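Flatora Oval Dining Table, light oak – review after nearly 25 days

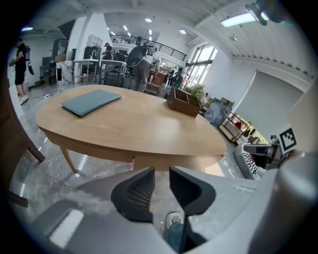

Why I bought it

Old table died in April. Square thing, flat-pack, one corner had swollen up like bread from a leaking flower pot (my fault). Needed something that could do dinner and also be a desk, because everyone is home all day now and the bedroom is taken for calls.

Wanted oval. Have walked into enough corners in my life. Wanted light wood, the room faces north and gets gloomy by three. Looked at the Ninh round one first, very pretty, but the pedestal base means your knees fight with it. Then a Jiltero extending one, which my sister in law Estrella has, and the extension leaf never sits level with the rest. Pens roll into the gap. So Flatora it was.

Ordering and delivery

Ordered online, couldn't go and sit at one obviously. Website photos make it look yellower than it is. Mine is paler, more of a biscuit color. I like it better but if you are matching chairs ask for the wood sample, they mail it free.

Delivery slot moved twice. Customer service was one person as far as I can tell, Rekha Mathew, who answered every email inside the hour and deserves a raise. Drivers left it at the front door, no carrying in, fair enough right now. But the top is HEAVY. Do not try it alone. My neighbor Refugio Aguirre took one end in a mask and gloves and we got it down the hall on a blanket.

Box was fine. Foam corners on a table with no corners, so they had slid around and were doing nothing, but no damage.

Putting it together

Four legs, each one goes on with bolts through a metal plate under the top. Instructions are drawings only. Step 4 drawing is upside down compared with step 3, so read ahead or you will put the plates on backwards like I did. Took an evening with a break for shouting.

Tips:
Lay the top face down on a duvet, not on carpet. Carpet grit scratches.
Hand tighten everything first. Then go round with the wrench.
Throw away the little wrench that comes in the bag, it rounds off. Use a proper one.
Tighten again after a week. Mine had all loosened a bit.

The legs taper and splay out slightly. Looks nice, but measure. The feet stick out further than you expect and I had to move the bookcase over to get past on that side.

Living with it

Shape is really the selling point. It's more of an egg than a true oval, one end is fatter. Sounds odd. In practise the fat end is where two people can work side by side and the narrow end is where one person sits with a plate. Everyone has a side now and defends it.

No wobble. Old one shook when you typed. This one you can lean on, roll dough on, have a kid doing cutting and gluing at the other end while you are on a call.

Knee room, so so. The apron under the top is thick, I'm tall, and with my old kitchen chairs I could not cross my legs. Swapped to lower chairs and it's fine. If your chairs have arms, measure the arms too, mine hit and had to go in the bedroom. Would have been useful to have the apron height on the web site. It isn't there. I asked Rekha and she measured one for me.

Folders and paperwork stay out all day, and clearing for dinner is just shoving everything to one end. I keep a planter on the table too, with a tray under after what happened last time. Greenery helps a lot when you are not going anywhere.

The finish

It's oiled, not lacquered. So it feels like wood and it also stains like wood. Results so far:

Coffee ring, wiped up in a minute or two – gone.
Tea left overnight – faint mark, came out with a second coat of oil.
Turmeric – still there. Will probably always be there. It's shaped like Ohio.
Felt tip – came off with a damp cloth and some rubbing.
Hot dish – used a mat, not testing that, sorry.

They send a small tin of oil with it. Enough for one go over the whole top and some touch ups. Mieke De Smet, who restores chairs over in Plistthorpe and who I pester about everything, says put it on thin with an old t shirt and wipe off all the extra after ten mintues or it goes sticky. She was right, I left a patch and it went sticky. Put the used rag outside flat to dry, oily rags can catch fire in a heap.

What I don't like

Leg bolts loosening. Bad drawings. That useless wrench. No felt pads for the feet, at this price! Bought some for next to nothing, stuck them on, they stay put on a hard floor if you clean the feet first.

Also light wood shows every crumb. Maybe that's a plus, depends on you.

Who should get it

People with a narrow room and a lot of hips. People with toddlers at corner height. Anyone who needs a desk by day. If you want to wipe it down with kitchen spray and never think about it get the Jiltero, it's lacquered, just never open the leaf. If you host a crowd, too small. Six is friendly. Eight is elbows.

Score: 4 out of 5. Lost one for the bolts and the wrench together.

Update 20 May 2020 – Perihan Uysal asked in the comments whether it comes in a darker stain. Yes, a walnut color, longer wait on that one. And the bolts have held since the second tightening, no creaking so far.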